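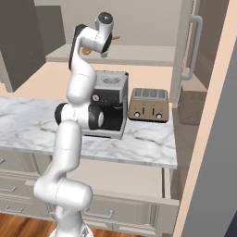 Recording teleoperated demonstrations in a simulated kitchen

These steps cover collecting demonstrations in the Parnby kitchen with the Pomare teleoperation client. They assume the simulator is installed and the arm model loads without errors. Policy training is covered on a separate page.

1. Load the layout

Start the simulator and select the counter layout. Check that the base of the arm is fixed to the floor in front of the cabinets. If it has been placed inside the cabinet volume, the physics solver will push the arm out on the first step and the episode is useless. Move the base in the layout file, not in the viewer. Changes made in the viewer are not saved.

2. Connect the controller

Plug in the hand controller before launching the client. Hold it still until the status line reads READY. The client maps the controller's motion to motion of the wrist, so your starting hand position does not matter. Set the translation scale to 70 percent for counter work. At full scale, small corrections near an appliance tend to overshoot.

Hold the trigger to engage the arm. Release it to reposition your hand without moving anything.

3. Set the start pose

Run the home command, then raise the wrist above the height of the appliances. Watch the elbow. With the base this close to the counter, the elbow can swing into the coffee maker while the wrist is still clear of it. If it gets close, hold the wrist position and rotate the elbow outward with the thumbstick.

Save the pose. Every episode in the set must begin from it, plus the small random offset the client adds.

4. Record

Press Record, wait 2 seconds, and begin. The still period is used to check the timestamps. Move at an even pace and avoid pausing in midair, as long pauses teach the policy to stop. Approach from the open side of the counter. When the task is complete, back the wrist away before pressing Stop.

If you make contact with something you did not intend to touch, discard the episode. Do not try to recover and continue unless you are collecting recovery data, which goes in its own folder.

5. Replay and filter

Replay each episode from its stored actions and compare the final object positions with the recorded ones. Delete any episode that does not match. For the Watstead set we recorded 209 episodes and kept 200.

6. Export

Run the export script with the joint state option on. Camera views can be rendered again later from the saved states, but joint velocities cannot be restored if they were left out.

Ebony McKinnon maintains the export script. Last checked against the April build.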